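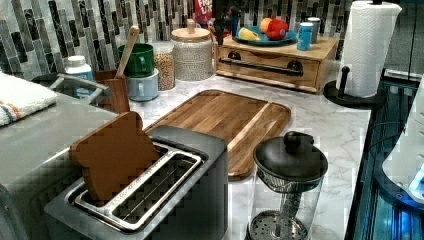 *A wooden slice of toast stands in the near slot, with the French press close by.*

If you've ever tried to teach a child to butter bread, you'll know the moment when you have to sit on your own hands. Sun-ja Won says she has it most mornings, except that her pupil is a robot arm and her own hands are the whole lesson. She sits at a desk in the Susine workshop in Wivville with a controller in each hand, and when she moves her right wrist, the arm over the kitchen counter moves too, a little behind her and with a good deal less grace.

I had come expecting something cleverer, I suppose, with rows of people typing. What I found was a kitchen, and a rather homely one (mugs stacked up, a striped towel, breakfast cereal), and a woman trying for the ninth time that morning to put a piece of pretend toast where toast ought to go.

"You forget how much your fingers know," she told me, without looking round. "I've made toast all my life and I couldn't have told you what I do with my thumb."

Each go is recorded from beginning to end, the movements along with the pictures, and a good one is kept. A day's target is 41 good ones. Her colleague Bo-ram Gil keeps the tally in pencil and is, by general agreement, strict. A slice that goes in crooked may pass. A slice that gets dropped and picked up again goes into a separate pile, which the software people apparently treasure, as a robot that has only ever seen things go well is hopeless the first time they don't.

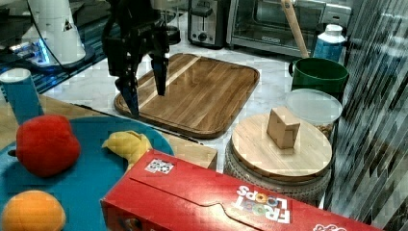
*The gripper over the chopping board, fingers apart, with plush fruit on the plate in the foreground.*

They let me have a turn after lunch. I'd like to report a natural gift. What I can report is that the arm is far more obedient than you want it to be, and that every small tremble of mine — I'd had two coffees — turned up faithfully at the other end. I went for the chopping board and stopped well short of it. I went again and came down like a man sitting on a chair that's been moved. Bo-ram, very kindly, said that everybody is frightened of the counter to begin with, and then everybody is too fond of it.

The trouble is depth. On a screen you can see perfectly well that the gripper is over the thing you want, and you can't feel how far over. Sun-ja gets round this by looking from above as well, and after a while, she says, you stop noticing which view you're using, much as you stop noticing the mirrors in a car.

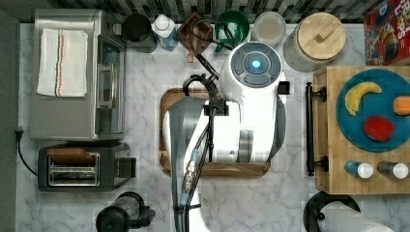 Noboru Kuroda, who set the kitchen up and still fusses over it, has a different opinion, and he gave it to me at some length over the kettle. He thinks the older way is kinder to beginners: you take hold of the arm itself and walk it through the job, like guiding someone's elbow in a dance class. The workshop used to do it that way. You get lovely smooth movements, he says, but your own body is forever in the way of the cameras, and after 3 hours your shoulders let you know.

So now it's the controllers, and tasks that grow by inches. Toast came early. The wooden box came in July, and by all accounts it was a miserable month, what with everyone approaching it from a different side. They settled on one approach for the first batch and only then let people wander.
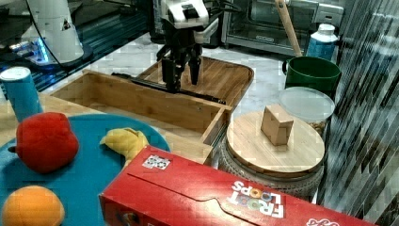

*Fingertips just above the black rail that lies across the wooden box.*

I stayed until four, which was longer than I'd promised. Sun-ja was on her thirty-eighth good one by then and had gone quiet, leaning slightly to the left as she brought the arm round, the way people lean when they play racing games. Bo-ram had the pencil ready. I asked whether I might have one more turn before my train, and was told, very nicely, that I could have it once they'd got the last three.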